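Fruit on the round table

May 18, 2024

We finally moved the fruit out of the kitchen. It had been sitting in a bag on the counter since April, one bag after another, and things at the bottom went soft before we got to them. Poonam said to put it where we eat. So now it lives on the round table, on the checkered cloth.

I bought an oval plate for it from a shop called Givora. It cost 765, more than I wanted to pay — the raised rim is good, though, and nothing rolls off once it's on there. I wash everything first and let it dry on a towel. Citrus goes on before the rest.

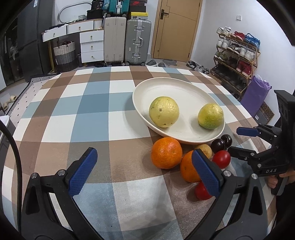 Photo: Harish Iyer

The two yellow ones were on the plate by then and the oranges were still on the cloth. One of the yellow ones has green patches, so I'll leave it a few days. The small dark ones go in a separate bowl next time. They bruise if anything heavy sits on them.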